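Caderik Opens Jarkthorpe Teaching Hall for Hand-Guided and Remote Robot Demonstration

Employers and training providers invited to apply for July sessions

JARKTHORPE – Caderik today announced the opening of its teaching hall in Jarkthorpe, a workspace set aside for one activity: showing a robot how a household or light commercial task is done, either by taking hold of its arm or by steering it from a control station. The hall will serve the company's own development teams and, beginning in July, outside organizations that want their staff trained to demonstrate tasks.

The opening follows a 34-week preparation period in which Caderik and its software partner, Gusska, agreed on a common way to record, review and store demonstrations. Under that agreement, every task taught at Jarkthorpe is written up on a single page before the first attempt. The page states the starting layout, the finished state and the point at which the demonstrator must stop and begin again. The first set of tasks is drawn from the kitchen and includes work with plates, mugs, drawers and serving trays.
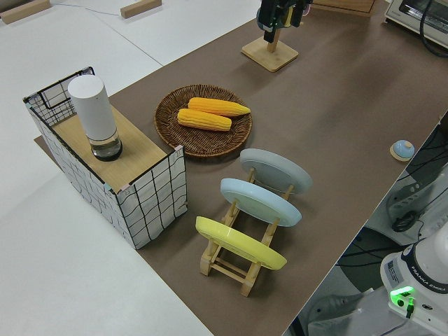
Gusska asked that the written task page stay short, and said in a statement that its reviewers had seen too many demonstrations spoiled by instructions that told people which finger to move. A good demonstrator, the firm added, should be left free to choose the path of the arm, so long as the starting layout and the finished state match the page.

Caderik has adopted that position in full. Demonstrators at Jarkthorpe are told what the table must look like at the end of a task and are given wide room in how they get there. Reviewers reject an attempt when an object is dropped, when the demonstrator pauses for longer than the page allows, or when the arm is brought to rest somewhere other than its agreed position. A slow but steady attempt is kept.

Two methods of teaching

The hall supports two methods. In hand guiding, the demonstrator stands at the table, holds the arm near its wrist and moves it through the task while the motion is recorded. In remote control, the demonstrator sits at a station and operates the arm through hand controllers, with live camera views of the table. Both methods are covered in the training course, and participants are expected to pass a practical check in each.

Hand guiding is generally learned faster. It is well suited to single-arm tasks with a clear path, such as setting an object on a stand. Remote control takes longer to learn and is harder on the eyes, but it keeps the demonstrator's body out of the camera views and makes it possible to teach work that calls for two arms.
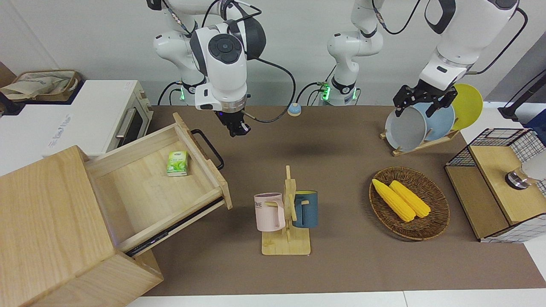 Two-arm work will account for the larger share of the hall's schedule this year. The company's experience is that a new demonstrator tends to watch the arm that is moving and forget the other one, which can then drift into a rack or a raised shelf. The course treats this as a skill to be practiced from the first day. With one gripper closed on the rim of a plate in the rack, the other, open and empty over the back of the mat, still has to be kept in mind, and trainees are asked to state its position aloud before they lift. Instructors may call for that statement at any point during an attempt.

A drawer presents a separate difficulty. An arm that pulls in a slightly wrong direction will bind the slide, and force that would be obvious to a person's own hand may not be felt at all through a controller. Trainees practice the pull on its own before it is joined to a longer task.

About the course

The Jarkthorpe course takes 30 hours, spread over two weeks, and is limited to six participants per group. No background in programming is required. Applicants should be comfortable with seated work at a screen and should be able to attend every session, as missed hours can't be made up within the same group. The final practical check is held on Friday of the second week.

Participants who complete the course receive a Caderik demonstrator certificate in two grades. The first grade covers hand guiding and single-arm remote control. The second adds two-arm remote control. Holders of the first grade may return later for the second without repeating the earlier hours.

The following background note is issued with this release for use by trade and local publications. It may be reprinted in whole or in part with the byline kept.

THE VIEW FROM THE CONTROL STATION
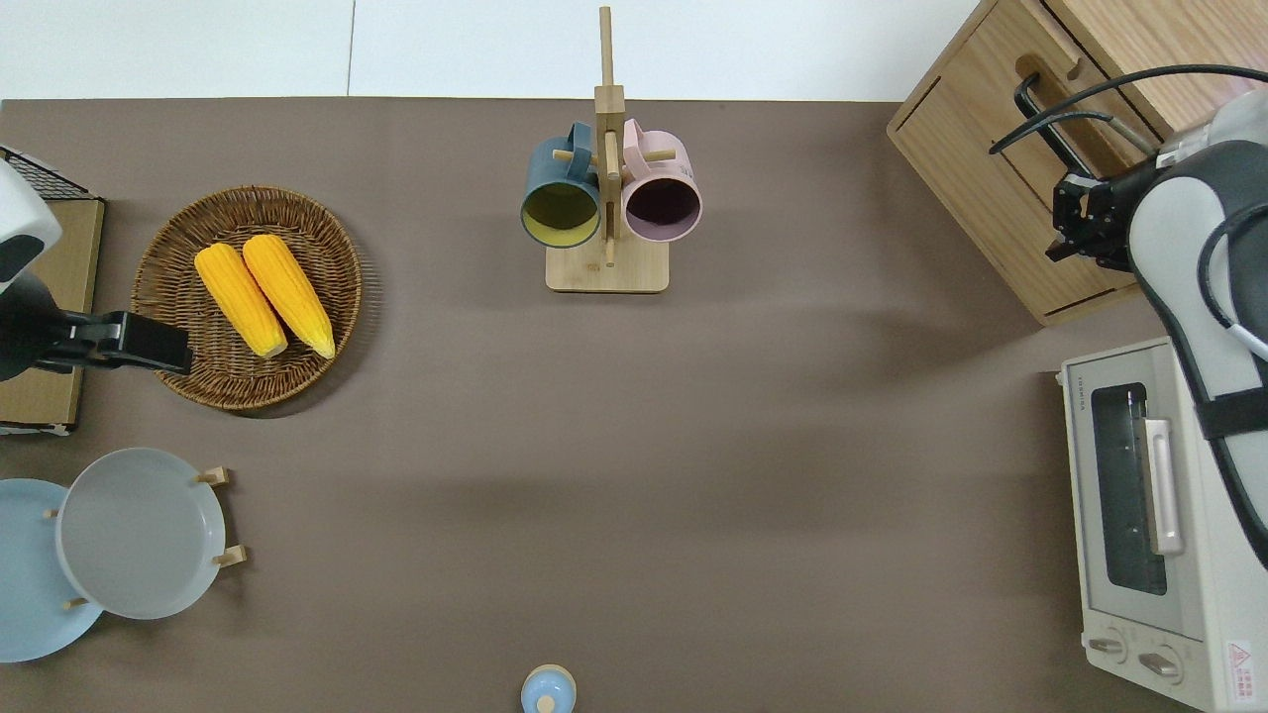
By the Caderik Teaching Hall Staff

People who come to remote control for the first time expect the hand controllers to be the hard part. Most are at ease with them by the end of the first morning. The view takes longer. Looking straight down on a table removes much of what we normally use to judge height, and a peg on a mug tree can seem level with its own base.

We teach trainees to use shadows, to compare one camera view with another, and to come down in short steps when they are unsure. We also ask them to leave the controllers alone for a full minute at the start of each session and simply look over the layout. Objects near the border of a view deserve the most attention in that minute, as they are the ones most easily struck by an elbow or a cable.

The hall has recorded 205 accepted demonstrations under the shared Gusska method. Nearly all of the rejected ones were stopped by the demonstrators themselves. We regard this as a sound habit. A demonstrator who stops early saves the reviewer's time and keeps a poor example out of the set.
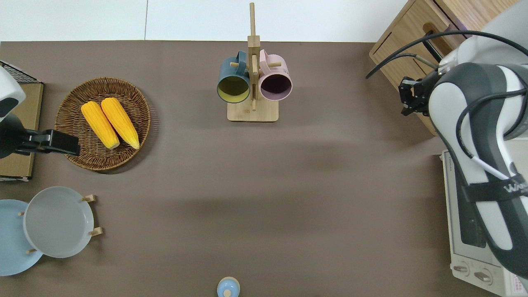
Surdu, which took part in the trial sessions, told Caderik that its staff had found stopping the hardest lesson of all, and that several wanted to rescue a poor attempt when they should have reset the table. The firm has asked for the reset routine to be taught earlier in the course, and Caderik has made that change for the July groups.

Applications

Organizations may apply for places through the Caderik training office. Applications should list the tasks the organization hopes to teach, the number of staff to be trained and any equipment already in use.

###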